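Skestulden Hall Kitchen and Meals Project
Progress report to the Climeck Fund
Tue 15 October
Prepared by Fraser Mowat, project manager

Summary

The project is open and serving. We moved into the refitted kitchen at Skestulden Hall in the summer and have cooked there every week since. We served 529 meals in the reporting period against a target of 500. Spending is within the grant. Two items are behind schedule: the home delivery route to Plovlow and the food safety training for new cooks. Both are covered below.

Meals

Lunch is served twice a week. Most people eat in the hall, and a smaller number take a covered meal home for someone who can't get out. The menu is one hot main dish, one meatless main dish, bread, and fruit. We tried offering soup as a separate course in the first few weeks and dropped it, as it slowed the line and a lot of it came back.

The barley and mushroom bake has been the most requested dish. Fish has been harder. Our supplier, Jin, can only deliver fish early in the week, and we don't want to hold it until the second lunch. For now fish is on the menu at the first lunch only.

We ask people to pay what they can. Income from this was a little lower than we budgeted, mainly in the opening weeks when people weren't sure how it worked. We have since put the suggested amount on the sign-in sheet and it has come up.
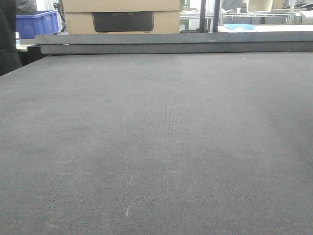 Food costs have held steady apart from cooking oil and eggs. We now buy oil in larger containers, which needed a lockable cupboard in the back hallway. That was paid for out of the small equipment line with your approval.

Kitchen and equipment

The refit was finished before opening, with one item left over. The extractor fan was louder than the specification allowed, and the contractor has been back to change the mounting. It is better but still makes conversation difficult at the serving hatch when it runs on high. We are holding the final payment until this is settled.

The dishwasher has worked well. The walk-in cooler failed once over a weekend and we lost a delivery of dairy. The repair was under warranty but the food was not covered, and we have charged it to contingency. The cooler now has an alarm that calls my phone and the hall manager's phone if the temperature rises above the set limit.

The county inspection was done in our first month. We passed with one note, asking us to keep a written cleaning log by shift and not by day. The log was changed the same week.
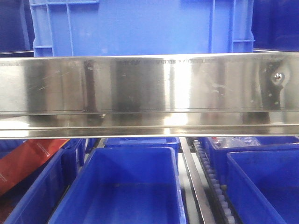
When will deliveries to Plovlow begin?
We expect to start in February, once the second driver has finished training and the insulated boxes have arrived.

The delay comes from insurance. The policy we had for the van covered staff drivers only, and it took longer than expected to get a quote that included unpaid drivers. The new policy is in place. We have one driver ready and need a second so that the route doesn't depend on one person. In the meantime, several Plovlow residents are getting a ride in with the church bus on the first lunch day.

Staffing and training

We have one paid cook and one part-time kitchen assistant. The assistant's hours were raised slightly in the second month – the original plan left no time for cleanup after the second lunch. The cost is covered by savings on laundry, which we now do in the hall.

Food safety training was planned for everyone before opening. The course provider canceled a session and the next one was full, so four of our newer helpers have not yet taken it. They serve and clear but don't prepare food. A new session has been booked.

Budget

Wages and utilities are close to plan. Food is slightly over and laundry is under. The full statement is attached as a separate sheet, with receipts for all equipment purchases. We ask to move the unspent delivery fuel money into the next period, to be used for the same purpose.

Next period

Our main job is to get the Plovlow route running. We also plan to settle the fan issue with the contractor, complete the training, and run a short paper survey at both lunches asking about menu, timing, and portion size. We have had requests for an evening meal, but we don't have the staff hours to try it this year and are not asking for funds to do so.

The next report will include the survey results and the first delivery figures.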